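Visitor procedure for the tool-packing demonstration at the Bosen open day
Community Help > Events and Open Days

Posted by Gemma Sanna

I am arranging a visit for 17 apprentices to the Bosen automation centre in June. The programme lists a 30-minute demonstration in which a robot returns hand tools to a moulded case. Could a member who has attended please advise what the apprentices should know beforehand, and whether they are permitted to handle the tools?

Tiziana Bortolotti
Demonstration host, Bosen

Visitors may handle the tools during the introduction only. Once the host has announced the start, all persons must remain behind the marked line until the cell is declared safe.

The task concerns a black plastic case that opens flat, with a shaped recess for each tool. At the stage shown, the claw hammer and the roll of black insulating tape are on the table on either side of the case, while the tape measure, pliers and screwdrivers are in it.

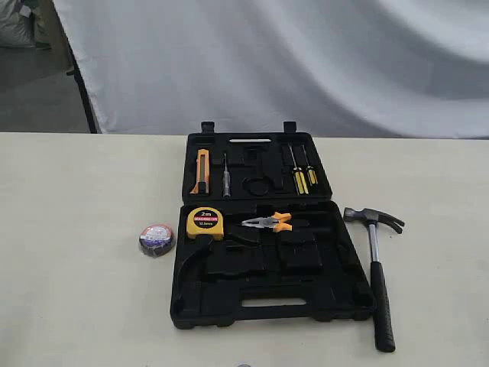
Points for group leaders

Groups larger than 12 are divided into two sessions. Enclosed footwear is required. Photography is permitted, but flash must be turned off, as it interferes with the vision system. Please ask apprentices to consider in advance which tool they would pack first. The hammer generally prompts the most discussion, given its curved recess in the base.

The utility knife remains in the lid during the introduction and is not passed around.

Grellel

We attended last year. Parking is limited, so I would recommend the bus. Our group found the commentary difficult to hear from the back row.

Caruso

I believe the centre also has a welding display, although I have not seen it. You may wish to telephone and confirm.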